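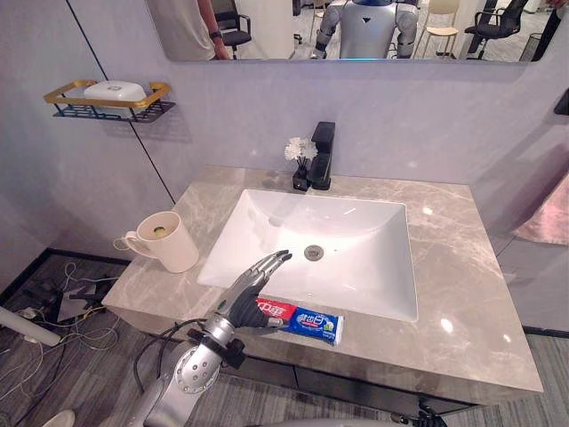 Hollenstein Vanity Countertops

The Hollenstein series is a line of bathroom vanity countertops supplied by Stekero for apartment buildings, guest houses and student residences. Each countertop is made to order from a single slab and delivered ready to install, with the sink opening cut and the underside sealed.

Specifications

Item number: 3147
Slab thickness: 18 mm
Front edge: eased, or rounded on request
Backsplash height: 40 mm
Finishes: Ullesia (matte), Ginusis (satin)
Faucet openings: one or three, drilled before shipment

Ordering

Orders are accepted from property owners, contractors and purchasing departments. A measured drawing of the vanity cabinet must accompany each order, showing the position of the drain and any wall that is out of square. Production begins when the customer has returned the signed drawing. Changes received after that point are treated as a new order.

Samples of both finishes are available on request and need not be returned.

Care and Cleaning

Clean the surface with a soft cloth, warm water and a mild dish soap. Scouring powder, bleach and drain cleaner must not be used on either finish. Toothpaste and hair dye should be wiped up promptly, particularly on the Ullesia finish. Do not stand or sit on the countertop.

Warranty

Stekero warrants the Hollenstein series against cracking and separation of the backsplash under normal household use. Damage caused by improper support or by drilling on site is excluded. Claims must be submitted in writing with the item number and the original delivery slip.

Inquiries regarding project pricing should be addressed to Ynyr Maddocks, Contract Sales, extension 4000.

Page last revised Tue 8 July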